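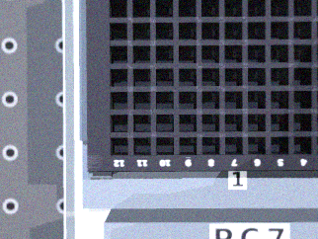
How early should the simulator be loaded before visitors arrive for a demonstration?

Load it at least one hour before the first group is due. This leaves time to run the full practice sequence once, correct any deck settings, and return the software to its starting state.

Section 9. Preparing and Running a Visitor Demonstration

9.1 Purpose of this section

This section sets out the procedure for presenting the Pagano liquid handling software to visitors during an open day, a school visit, or a customer tour. It applies to demonstrations given on the simulated deck. Demonstrations that use the physical instrument are covered in Section 10 and require a trained operator at the bench at all times.

The procedure is intended for staff of the Genstead training center and for partner sites that hold a Pagano demonstration license. Presenters should have completed the introductory course and should have run the practice sequence at least once without help.

9.2 Before you begin

Confirm that the following are in place:

A workstation with the Pagano software installed and the demonstration license active.
A display or projector that visitors can see from all parts of the room.
The Trolley method file, supplied with the demonstration license.
A printed copy of the deck plan, one per visiting group.
The visitor register for the day.

Note: The Trolley method is the only method approved for public demonstrations. Other methods may contain customer settings and must not be opened in front of visitors.

9.3 Loading the demonstration deck

1. Start the software and sign in with the demonstration account. Do not use a personal account.

2. From the opening window, select Simulated Deck. The title bar changes to show that no instrument is connected.

3. Open the Trolley method. The deck appears with its labware already assigned.

4. Compare the deck on the display with the printed plan. Check each labware item against its position label. If an item is missing or assigned to the wrong position, close the method without saving and open it again.

5. Set the view to Overhead and move in on the rack at position 1. For most groups this is the best starting view, as it shows the individual wells and the column numbers on the rack.

6. Check which way the numbers face. When the rack is seen from its far side, the column numerals appear upside down and count down from left to right, beginning with 12. The rack is correctly loaded in this view. To read the numerals upright, select Rotate View and choose the opposite side of the deck.

7. Save the view under the name of the visiting group so that it can be recalled between runs.

Caution: Rotate View changes only what is shown on the display. Rotate Labware changes the assignment of the item on the deck. Using Rotate Labware by mistake will cause the method to address the wrong wells, and the run will stop with message 102.

9.4 Running the practice sequence

The practice sequence should be completed before visitors enter the room.

1. Select Run, then Practice. The software checks the deck and reports any conflict before movement begins.

2. Allow the sequence to finish. Do not change the view while the deck check is in progress.

3. Open the run report and confirm that no messages are listed. Message 899 indicates that the demonstration license was not found. Contact the site administrator if it appears, and do not start the demonstration until it has been cleared.

4. Select Reset Deck. All wells return to the state defined in the method.

5. Recall the saved view.

Note: If the deck is not reset, the next run will begin from the final state of the practice sequence, and visitors will see volumes that do not match the printed plan.

9.5 Receiving the group

1. Greet the group at the door and ask the group leader to complete the visitor register.

2. Hand out the printed deck plan. Allow visitors a few minutes to look at it while they take their seats.

3. State clearly that the demonstration is a simulation and that no samples or chemicals are in use.

4. Explain how positions are named. Each place on the deck has its own label, and a method refers to that label whenever it collects or delivers liquid. Point to the label 1 beside the rack, and explain that if labware is assigned to the wrong position, the software will look for it in the wrong place.

5. Explain how wells are named. A well is identified by its row and its column. Ask a visitor to choose a column number and find it on the display. Younger groups often read the numerals from left to right and expect them to rise. Use this as an opportunity to show why the software does not depend on the direction from which a person looks at the deck.

6. Invite questions before the run begins. Once movement has started, most visitors will prefer to watch.

9.6 Running the demonstration

1. Select Run, then Present. The speed is limited in this mode so that each transfer can be followed.

2. Describe the first transfer as it takes place. For later transfers, allow the group to watch without comment.

3. Use Pause if a visitor asks a question that requires a closer view. Move the view as needed, answer the question, and recall the saved view before selecting Continue.

4. When the method reaches its planned stop, ask the group which column will be addressed next. The answer can be worked out from the printed plan.

5. Select Continue and allow the method to finish.

6. Open the run report and show the list of completed transfers. Explain that the same kind of report is kept for work on a physical instrument and is used to trace any result back to the well it came from.

Caution: Do not allow visitors to operate the workstation during a run. Visitors who wish to try the software may do so at the end of the session in Practice mode, with a presenter seated beside them.

9.7 Demonstrating a deck error

Groups with laboratory experience may be shown how the software responds to a mistake. This part is optional and should not be offered to groups that arrive late.

1. Reset the deck.

2. Select the rack at position 1 and choose Rotate Labware. A marker appears in the labware list to show that the assignment differs from the saved method.

3. Start the method in Present mode. The run stops at the deck check and message 102 is displayed.

4. Ask the group to compare the labware list with the printed plan and identify the difference.

5. Choose Restore Assignment. Confirm that the marker has cleared.

6. Close the method without saving.

Note: Saving at this point will overwrite the approved Trolley method on the workstation. If this happens, reinstall the method from the license package before the next group is received.

9.8 Group size and number of presenters

A group may be received by one presenter if every visitor can see the display from a seat. Larger groups should be divided and received in turn. At least 2 presenters are required for any school group, one to operate the workstation and one to remain with the pupils.

Sites taking part in the November open day should send their planned session times to Morena Sartori, Visitor Programs, at the Genstead training center. Session times are confirmed in writing. A site should not publish its times until this confirmation has been received.

9.9 Closing the session

1. Reset the deck and close the method without saving.

2. Delete any views saved under the names of visiting groups.

3. Export the run reports to the demonstration folder. Reports are kept for the current season and then removed.

4. Sign out of the demonstration account.

5. Collect unused deck plans and return the visitor register to the reception desk.

6. Record any faults, unexpected messages, or visitor questions that could not be answered on Form 9. The completed form should be sent to Visitor Programs by the end of the working day.

9.10 Common difficulties

The deck appears but the rack is not shown.
The view may have been moved away from the labware. Select Overhead, then Fit Deck. If the rack is still not shown, reopen the method.

The column numerals are difficult to read from the back of the room.
Move the view closer to the front lip of the rack. It is acceptable for part of the rack to extend beyond the display, provided that the columns under discussion remain visible.

The run is too slow for the time available.
End the run at the planned stop and go directly to the run report. Do not change to full speed, as individual transfers cannot be followed by visitors at that setting.

The display freezes during Present mode.
Select Pause and wait for the display to recover. If it does not, close the software, sign in again, and repeat the steps in 9.3. Sites that use the Jusar display adapter should first check that its cable is fully seated at both ends.

For difficulties not listed in this section, refer to Section 12, Messages and Corrective Actions.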